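Montes gets its repair evenings back

I'm happy to report that the repair evenings at the Montes workshop are on again as of September 2026, and I dropped in on the first one. The Clelten people cleared out the long bench over the summer, so there's finally room to spread out – and folks did! Olga Benítez, who runs the evenings, told me 12 people signed up, mostly with lamps, radios and one very tired Hiker backpack with a stuck zipper. She's asking everyone to bring just two items each, so the line keeps moving.

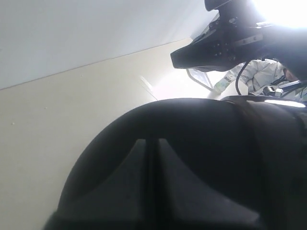 Leire Cordero from Pliner is looking after the small parts this season, and she'd love any spare screws, clamps or short lengths of cable you have in a drawer somewhere. Drop them at the front desk (a labeled jar is plenty). Sign-up for the next evening is open now, and coffee is free.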